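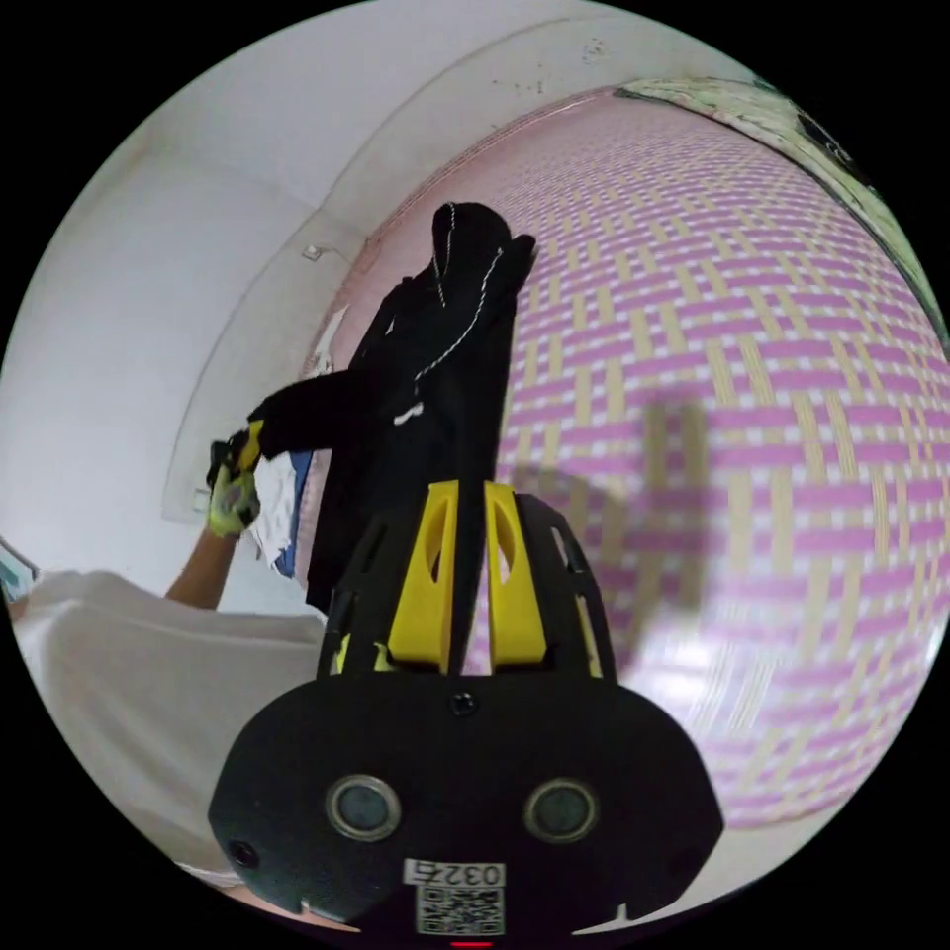
Fig. 1 - Un vêtement noir devant la natte tissée rose et beige.

Accueil | Projets étudiants | Archives | Contact
Rechercher sur le site... OK

Laver moins, porter plus : ce que j'ai appris sur l'entretien du linge noir

Au départ, je voulais travailler sur la teinture. Et puis j'ai regardé mes propres tiroirs, avec tous ces tee-shirts noirs devenus gris-brun, et j'ai changé de sujet en une soirée (ma binôme de l'atelier couleur m'en veut encore un peu). Ma question est devenue toute bête : pourquoi le noir passe-t-il si vite, et qu'est-ce qu'on peut y faire dans un studio d'étudiant avec une laverie au bout de la rue ?

J'ai commencé par un questionnaire, distribué à la résidence Widach et à la laverie Comier. Je pensais récolter de grandes révélations, j'ai surtout récolté des aveux ! Beaucoup de gens lavent un pull après l'avoir porté une seule fois, par réflexe, et presque tout le monde choisit le programme par défaut. À la laverie, ce programme par défaut, c'est du 60 degrés. Pour du coton noir bon marché, c'est rude.

Ensuite, les essais. J'ai acheté 2 lots de chutes de jersey noir à la mercerie Vītola, même rouleau, même teinture. Le premier lot est passé au programme par défaut avec la lessive en poudre habituelle. Le second a été lavé à froid, retourné, avec une lessive liquide, puis séché à l'ombre. J'ai comparé les morceaux à la lumière du jour, près de la fenêtre, toujours vers midi - ma lampe de bureau rend tout jaunâtre et j'ai perdu une semaine à cause d'elle.

La différence se voit dès les premiers cycles. Le lot chaud a blanchi sur les coutures et peluché, le lot froid a gardé un noir assez profond. J'avoue que je m'attendais à un écart plus discret. Par contre, je n'ai pas séparé l'effet de la température de celui de la lessive, et mon encadrante me l'a fait remarquer avec raison. Il faudrait refaire la série en ne changeant qu'un paramètre à la fois.

J'ai aussi testé le vinaigre blanc, parce que toutes les grands-mères du questionnaire en parlaient (enfin, leurs petits-enfants). Résultat : rien de visible sur la couleur, et une salle de bains qui sent la salade.

Pour le rendu final, j'ai préparé un dépliant baptisé Flidurlow, à laisser près des machines. On y trouve les symboles d'entretien expliqués et une petite grille pour décider si un vêtement doit partir au lavage ou juste prendre l'air. La prochaine étape serait de le traduire en anglais et de revoir la grille, que plusieurs lecteurs ont trouvée trop serrée.

Dernière mise à jour : mai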